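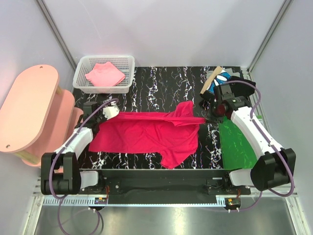
Cell two, with a red T-shirt between the grippers and a green cloth lying flat under the right arm.

I've worked the folding floor at Nitlow for long enough to have had three different job titles while standing at the same table. We take in garments from a few sorting outfits, Cindis being the largest, and send them back out folded, bagged and labeled. Since October part of the folding has been done by two-armed cells. People keep asking me what that's like, so I'm writing it down once.

The first thing is that the cells are slow. On a normal shift I fold 394 pieces. The best cell did 81 in the same hours last month, and those were T-shirts, the easy stuff. Anything with buttons still comes to us, and so do hoodies, and anything with a lining. Management knows the numbers, and they're printed by the time clock for anyone who wants to look.

The second thing is that my day has changed anyway. I used to fold for the whole shift. Now I fold until lunch and spend the afternoon minding cells. Minding means laying out pieces, watching the pick, and hitting stop when a shirt gets pulled into a rope. Then I flatten it and start over. I also fill in a form for every stop, with a code for the reason. There are 16 codes. I use four of them. The rest of the time I type a sentence in the comments box, and I've been told somebody reads those.

My shoulders are better. I'll give the cells that. Eight hours of the same reach and tuck wears you down, and half a shift of it doesn't. What I get in its place is tired eyes, and a kind of boredom I'm not used to. When you fold, your hands are busy and you can talk. When you mind, you have to watch, so the talking has mostly stopped. The afternoon radio argument is gone too.

Pay hasn't moved. We asked for a minder rate at the spring meeting, on the grounds that it's a different job with different training, and the answer was that it was under review. The people at the Bettencourt site got theirs – a small one, but it's on the pay slip. Nobody has been let go here. Two people left over the summer and their spots weren't posted, and you can read that however you like.

I don't hate the cells. Some afternoons I catch myself rooting for a sleeve to land right. I'd just like the review finished before they bring in the next pair, and those are supposed to go where the bagging table is now. Bagging moves to the back wall, next to the dock door, so bring a sweater.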